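Is Folik the Best Goalie We've Had?

25 August 2024

Quick one tonight, supposed to be packing. But the argument started up again in the group chat and I can't leave it alone.

So. Folik or Grecu. Best goalie this club has ever put in net. Darius Onu says Grecu and won't hear anything else. Two titles, fair enough. Hard to argue with banners.

But look at the teams. Grecu had Costache and Rampersad in front of him for most of those years. Viorica Costache blocked more shots than some backups I've seen. Folik had... kids, mostly. Kids and a power play that gave up shorthanded goals like it was getting paid to. And he still played 324 games for us and dragged us to the playoffs 4 times. Nobody picked us for any of those.

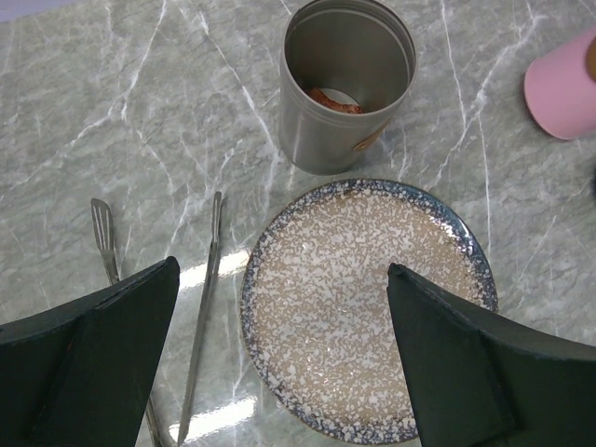

Then there's the February game. If you were there you know. Down to 3 defensemen by the second period, Rengifo playing back there and he's a winger, never seen a man look so lost in his own zone. Folik stopped everything. Glove, pad, one off the mask that I still think he meant. We won 2–0 with an empty netter and I had no voice for days after.

Grecu never had a night like that. Never needed one I guess, which is sort of Darius's whole point – a great goalie on a great team doesn't get to look heroic. Ok. I'll give him that one.

Where Grecu does win for me is puckhandling. Folik behind his own net was a horror show. I used to cover my eyes. There was a giveaway against Kumport that I won't describe becuase my brother reads this and he was sitting next to me.

Rebounds, Folik. Breakaways, Folik, easily. Playing hurt, probably even. Shootouts I don't care, shootouts are a coin toss and I'd scrap them tomorrow.

So it's Folik for me, and not by alot. Ask me again in a few years if the new kid Tosto keeps coming along, his feet are quicker than either of them at that age. Needs to stop dropping so early though. Shooters in this league are going to figure that out by Christmas.

Comments are open, be nice to Darius. Ok, packing.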